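Druvance project gallery: two arms, one toaster oven

Posted Aug 12, 2021

Welcome to the picture page! I keep promising people something to look at besides plots, so I'm finally putting it up. If you came from the Hernstead workshop page, you already know the gist: we teach a pair of arms kitchen chores by driving them through the motions ourselves, then train a policy on the recordings and see what it makes of them.

The toaster oven task is my favorite of the bunch. The door has to be dealt with, the toy burger is awkward to get at, and the two grippers have to stay out of each other's way in a space barely bigger than a shoebox. I wanted a task where one arm alone would struggle, and boy, did we get one.

Some numbers, for those who like them. We started with 228 demonstrations back in March and threw out five where the recording dropped partway through, so the training set is 223. Every test is 20 tries per policy, with things on the table moved around between tries. The whole Druvance collection, all tasks together, stands at 1,601 episodes now.

What surprised me most was how much the clutter matters. Policies trained on a tidy table went to pieces as soon as we put a bowl or a pouch near the oven – they'd drift toward the brightest thing around and hover there. Mixing clutter into the demos fixed most of that. The Bansal baseline never got comfortable with it, though I suspect a longer training run would help (it's on my list, along with everything else).

I'll add more pictures as I dig them off the lab drive. The Manel drawer task is next, once I've sorted out which folder is which.

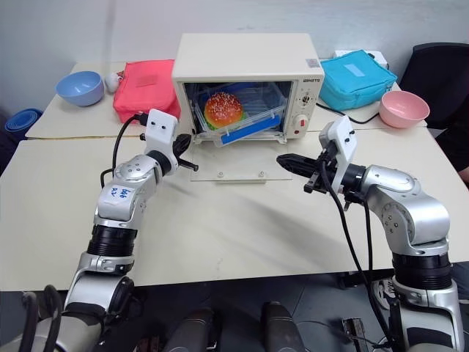 Toy burger in its clear container inside the oven, door open, both grippers pointed in toward it.

Reaching into the oven is still where we lose the most tries, by the way. The closing part is much better than it was in March – we slowed the playback down and that helped more than any change to the network did.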